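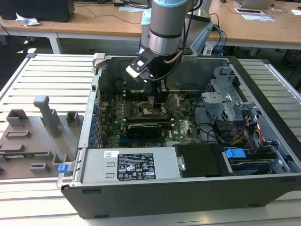
The safety file for a collaborative cell tends to be written before anyone has decided what the cell will handle, and most of our questions at Mileo's Grudarville site concerned that gap. The visit was arranged through our working group on small-batch automation. Four of us attended: Corinne Yazzie, Vaughn Pettigrew, Desmond Kasprzak and myself. Our host was Dwayne Oyelaran, who runs the disassembly section. The first cell we were taken to deals with desktop computers, presented on their side with the side panel off, so that the arm works downwards into the case. With the gripper over the motherboard near the processor socket, the drive cage stands up on one side and the graphics card crosses the board below the socket. Any rule about approach paths has to be read against that geometry. A clearance figure taken from an empty bench says little about a tool that is inside a sheet metal box.

The site and its documents

Mileo occupies Unit 20 on the Grudarville estate. The disassembly section recovers components for reuse and prepares the remainder for material recycling. Mr Oyelaran began in the meeting room with the document structure, which has three levels. At the top is a site rule book of a few pages. Below it, each cell has a risk assessment following the general method of ISO 12100, with the robot-specific parts taken from ISO 10218. At the bottom is a task sheet for each product family.

The task sheet is where the site differs from most we have seen. It is a single side of paper listing the permitted tool, the permitted approach directions, the force limit for each step and the condition in which the product must arrive. A change to any of these lines raises a new issue number and requires two signatures, one from production and one from the person who holds the risk assessment. The desktop sheet we were shown was number 3279. The previous sheet for the same family, 2918, had been withdrawn but kept on file with the reason for withdrawal written across the top: it permitted a lateral tool movement below the rim of the case. The current sheet requires the tool to be raised clear of the rim before any lateral movement above a set speed.

Mr Pettigrew asked whether the withdrawn sheet had followed an incident. It had followed a review. A technician had noted that the program was relying on the case being placed to within a few millimetres, and that the bench did not guarantee this.

State of the product on arrival

Sheet 3279 has a section headed "Condition at handover", and we spent longer on this than on the robot. Its requirements, as I noted them:

Mains lead removed, and the power button held in for a fixed time after removal.
Side panel removed by hand at a separate bench.
Coin cell checked for leakage. Units with visible leakage go to a different route.
Loose internal cabling checked against the keep-out area on the sheet.
No unit to be presented with a cracked or swollen capacitor.

The power supply is treated as a closed item. The arm is not permitted to open it under any sheet, and manual opening is also prohibited in this section. Power supplies leave complete. Ms Yazzie considered this the clearest rule on the site and I agree with her.

Cabling is the less settled matter. Data cables and power wires do not return to the same position twice, and a keep-out area drawn on paper assumes they do. The present practice is that the technician judges whether a cable lies in the working path and moves it if so. Mr Oyelaran accepted that "lies in the working path" is not defined anywhere, and that two technicians would not always agree. A tie-back clip is under trial in the second cell.

Force and speed limits

The section distinguishes between limits that protect people and limits that protect the product. They are set separately and held in different places. The first group is in the safety configuration, under password, with a checksum printed on the cell label. The second group is in the program and may be altered by a trained technician within the range given on the task sheet.

This is good practice and we have recommended it before. The usual failure is that a low product limit is taken as evidence that the cell is safe for hands. A step that presses lightly on a processor retention frame may be followed by a fast return move that has no product limit at all.

We were shown contact measurements for the desktop cell. They had been taken at the positions where a hand could be trapped between the tool and a fixed surface, including the edge of the case. That last point deserves mention. A folded steel edge presents a much smaller contact area than a benchtop, and many assessments measure only against the bench. Mr Kasprzak asked how often the measurements were repeated. The answer was after any change of tool or safety configuration, and otherwise every December.

Gripper fingers are regarded as part of the tool for this purpose. A change in fingertip shape or material counts as a tool change. There is a short form for it, and a drawer of approved fingers, each marked with the sheets on which it may be used.

Fixtures

Printed fixtures are made on site. The rule book allows them for locating and holding parts but not as a guard or a hard stop. Each should carry a drawing reference and a print date. We looked at several in the store, and two had no date. The store is the responsibility of the fixture maker, and there is no check at the point of issue. I would expect an auditor to raise this.

Electrostatic protection was covered briefly. Parts intended for reuse must be set down only on surfaces named on the task sheet. Sheet 3279 names the surfaces but gives no resistance values, and refers the reader to the site procedure. We did not have time to see that procedure.

Second cell and training

The second cell handles small network equipment and was stopped for maintenance. The isolation was correctly tagged. The maintenance log gave the time of isolation as 9.40 and the name of the person holding the key, and the key was with that person.

Training is in two stages. Stage one covers loading, unloading and stopping. Stage two covers program changes within the task sheet limits. The course was written by Quintanilla, an outside firm, and is now delivered internally. Roscoe Bellamy, the senior technician, showed us the assessment record for stage two. It includes a practical test in which the candidate is given a task sheet containing a deliberate error and must refuse to start the cell. Roughly a third of candidates start it at the first attempt and are retested.

Points for the working group

1. The separation of personal and product limits should go into our guidance note, with the checksum on the cell label given as the recommended method.

2. The guidance note should state that contact measurements are to include edges of the workpiece where the workpiece is fixed or heavy enough to act as fixed.

3. Our model task sheet has no section for product condition at handover. Ms Yazzie will draft one.

4. Keep-out areas for flexible items such as cables need separate wording. Mileo has agreed to send the results of the clip trial. Sukach, who joined the group last year, have the same difficulty with wiring looms and may be willing to compare notes – Mr Pettigrew will ask.

5. Fixture marking: no change to our text, which already requires a date.

The remaining item on our list, remote access to the controller by the integrator, was not reached. Mr Oyelaran has offered to answer written questions on it, and these should be sent to me before the next meeting.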